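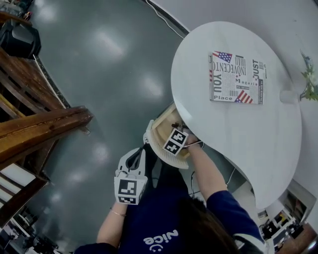 12th September, Trarkitz handheld kit, second bench day

Kit on loan from Nurnia through their Orkport office. Two hand-held grippers, one marker cube on each, head camera, cables, capture software on the Laing laptop. Loan runs to October. Iona Lindsay wants a yes or no before then, so these notes are mostly for her.

Setup

Unpacked and running in 29 minutes, including the software license, which had to be entered twice. The quick start sheet is fine up to step 9 and then refers to a menu that has been renamed. The right item is under Session, then Devices. I have penciled it onto the sheet.

Used the white oval table again. Matte top, no trouble with glare from it. The floor is another story: the overhead lights show up as bright patches on the gray, and I want to know whether those bother the tracking when a cube is held low over the floor. Need a run with half the lights off to compare.

Grippers

Comfortable for the first half hour. After that I feel it in the thumb. The jaws open wide enough for everything on our list except the large jar. The black finger pad is curved and I would like to try a flat one for thin parts. Nurnia lists a flat pad as an extra, price on request. Have requested.

Working at the near rim of the table with the light wooden tray piece and the ribbed white plastic piece. Both are awkward in a useful way. The wooden one has rails to close on. The ribbed one has fine ridges along the outer edge and I have not settled on where to take hold of it. Left the book with the magazine-style cover lying flat on the table so there is some print in view.

Cables are my main complaint. The ones from the right gripper go down and disappear beneath the table edge, and I keep turning my wrist to favor them. A clip on the forearm might do it. Ask Nurnia if a wireless version is planned before we pay for this one.

Tracking

Recorded 378 short takes over the two days. Software flagged 9 for lost markers. I went through those by hand and in most of them my own sleeve or forearm had come between the head camera and the left cube, with the left hand held close to the body. Raising the left elbow helps. Whoever takes over should practice that before recording anything they want to keep.

Export worked first time. Files open in our viewer with left and right correctly labeled. The time offset between the two hands is set by default and I have left it alone.

Cost

Quote is 800 a month for the pair with support, cables included, head mount separate. Iona asked if we could take a single gripper. They say no.

To do

Run with half the lights off, same objects.
Forearm clip, try tape first.
Chase flat pad price.
Send Nurnia the correction for the quick start sheet.
Get a second person on it for a full morning. My hands are small and the grip may suit others better or worse.

Leaning yes if the cable question gets a decent answer. Takes are on the shared drive under Trarkitz, day one and day two in separate folders.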